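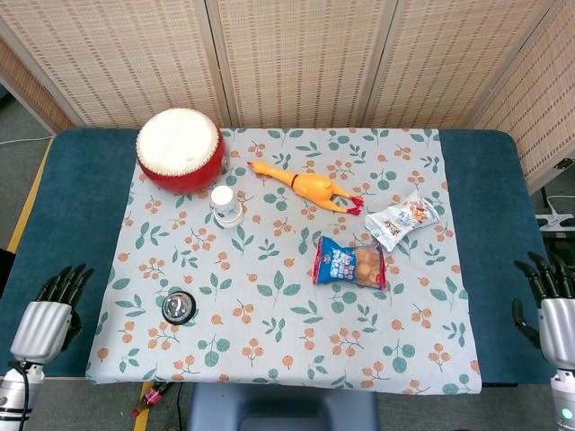 Unit 4: Printed Household Textiles

Course handout, September 2025
Instructor: Chunhua Yuan

4.1 Scope of the unit

This unit covers printed cloth made for use in the home, chiefly table linen, curtains and bedding. Woven patterns were treated in Unit 3 and will not be repeated. Students are expected to have read the first chapter of the course reader before the lecture.

4.2 The repeat

A repeat is the smallest section of a design that, when copied across and down the cloth, produces the full pattern. Leaf and berry prints are often chosen for beginners' exercises because stems can carry the eye from one repeat into the next and hide the join.

Three arrangements will be examined:

Block repeat. Each copy sits directly beside and below the last.
Half-drop repeat. Each column is lowered by half the height of the unit.
Brick repeat. Each row is shifted sideways by half the width.

The half-drop is common in floral work. A block repeat of a small motif may show unwanted lines when the cloth is seen from a distance — printers call this tracking.

4.3 Ground and motif

The ground is the color behind the design. A pale ground makes small motifs easy to read but shows stains. Orange on a blue-gray ground is a contrast of near opposites and should be used in small areas.

4.4 Case study: the Sendale pattern books

The Sendale collection holds 172 sample sheets from the Kisell print works. Of these, 58 are marked as table linen. Students will work from copies and should note the repeat type, the number of colors and any error in registration. Registration means the alignment of one printed color with the next.

4.5 Assignment

Design one repeat unit for a tablecloth using no more than four colors. Submit the unit at full size, together with a written statement of 375 words. The assignment carries 50 points. Late work is accepted only with prior written approval.

4.6 Terms to know

Colorway, ground, half-drop, motif, registration, selvage, tracking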